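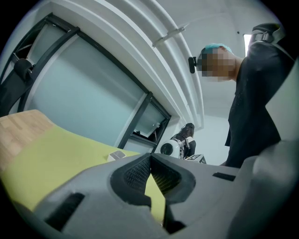
**Figure 1.** View from the wrist camera of the hand-held gripper at the shared workshop. The padded jaw opening is at center.

### 3.2 Gripper construction

The second version of the gripper was built in the Lellimen shared workshop in July, using the tools open to all members. The housing was printed in gray plastic in two halves and joined with screws from the underside. Both jaws are lined with a black mesh-textured pad (Fig. 1), which replaced the bare plastic faces of the first version. Smooth cartons had slipped in those faces when lifted by one corner.

The camera mount is a separate part, designed by Y. Maksymiv. It holds a wide-angle lens behind the housing so that the jaw opening stays near the center of the view. The lens bends straight lines strongly toward the borders, as the window frame in Fig. 1 shows. We correct for this in software before any position is computed. The dark corners carry no usable data and are masked.

### 3.3 Calibration and recording

Calibration was done with a printed board of square markers, held at 16 poses. Two of the poses were later dropped because the board was tilted too far for the corners to be found. The remaining poses gave a stable fit, and the same values were used for all recordings.

Camera frames and jaw position are written to one log by Wister, a small program by P. Kiani. Jaw position is sampled every 20 ms. Each log is limited to 1,000 camera frames; longer tasks are split across files and joined by time stamp. The first build lost its clock setting whenever the battery was changed, and logs affected by this were left out of Section 4.

The full set contains 52 recordings. Print files for the housing and the mount are kept in the Dravora folder of the workshop server, with the screw lengths listed in the parts table. The older jaw faces are stored there under a separate name and do not fit the current housing.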